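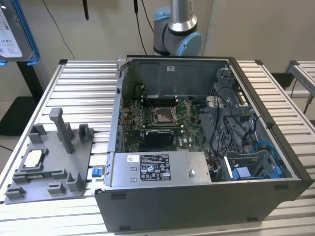 Course Handouts – Home and Small Office Basics

Handout 2: Deciding Whether to Fix It, Pass It On, or Let It Go

Welcome back, everybody, and thank you for being so patient with the parking last time. I promised I'd write up what we talked about in the second half of the evening, and as usual I've written more than I meant to, so get yourself a cup of something first.

The subject is what to do with the things in your house that have stopped doing what you bought them for. Toasters, lamps, sewing machines, the old desktop computer in the spare room. Most of us have a closet for this. Mine is under the stairs, and my sister-in-law has been asking to see the back wall of it for years.

Start with what you need from it

Before you look up a single price, write down what you want the thing to do for you now, which may be quite different from what you wanted when you bought it. Da-eun Yeo brought up her bread machine in class, and I thought it was a lovely case. The paddle had worn out and she had been hunting for a new one on and off since September. When we asked how often she'd baked with it in its last good year, she laughed and said twice, both times for her mother. She decided to give it to a cousin who likes a project, and she seemed a good deal lighter for it!

The half-price rule, and where it lets you down

You have probably heard that if a repair costs more than half the price of a new one, you should buy new. It's a fair place to begin and I use it myself. Say a decent new vacuum is $200 and the shop wants $40 for a belt and a cleaning – get it fixed, and don't think about it again. But the rule only knows about money. It doesn't know that you'd have to learn a new set of buttons, or that the new one won't take the bags you have a shelf of, or that your old one was built heavier than anything in the store today. It also doesn't know how many years are left in the rest of the machine, and that's a question you should always put to the person at the counter. A good repairer will give you a straight answer.

Getting an estimate without getting stuck with it

Ask whether there is a bench fee, meaning a charge just for looking. In my experience $30 is common for small things, and many shops take it off the bill if you go ahead. Ask whether the estimate is a ceiling or a guess. Ask if you can have the old parts back. And please get it in writing, even if it's on the back of a receipt. Tobias Kowalczyk told us about the stereo he left at a shop in Levton with nothing but a handshake, and the three phone calls it took to find out who had it.

Computers and phones

These need their own paragraph, mostly on account of what's stored on them. Copy off your pictures and papers before anyone else touches the machine, and do it while it still turns on if you can. If you're giving a computer away, either have the drive erased properly or take the drive out and keep it. Dragging files to the trash isn't enough. Older desktops can be worth more to somebody as parts than as a whole, so don't assume that a machine missing a few pieces belongs at the dump. Phones should be signed out of every account first, and a phone with a swollen battery should go straight to a drop-off that takes them. Never put one in the household trash.

Passing things on

Be truthful on the label. "Works, but the lid sticks" will find a happy home, and "should work" mostly won't. Put the cord with the appliance – tape it on, please – and the manual too if you have it. Siiri Stankevičius keeps all her manuals in one accordion folder by room, and after class several of you asked her how she set it up, so she has kindly agreed to bring it along.

For next time

Choose one item from your own closet, just one, and fill in the following.

What it is and how long you've had it:
What is wrong with it, as plainly as you can put it:
What you'd want it to do if it were working:
Price of a new one of the same quality:
Repair estimate, and who gave it to you:
Fix, pass on, or let go:

If you can't get an estimate by then, leave that line blank and we'll talk it over together. Small items are welcome in the classroom. Large ones, a photograph will do nicely.

Sorcha Jardine
Selcombe Evening Classes
Revised 6/29/24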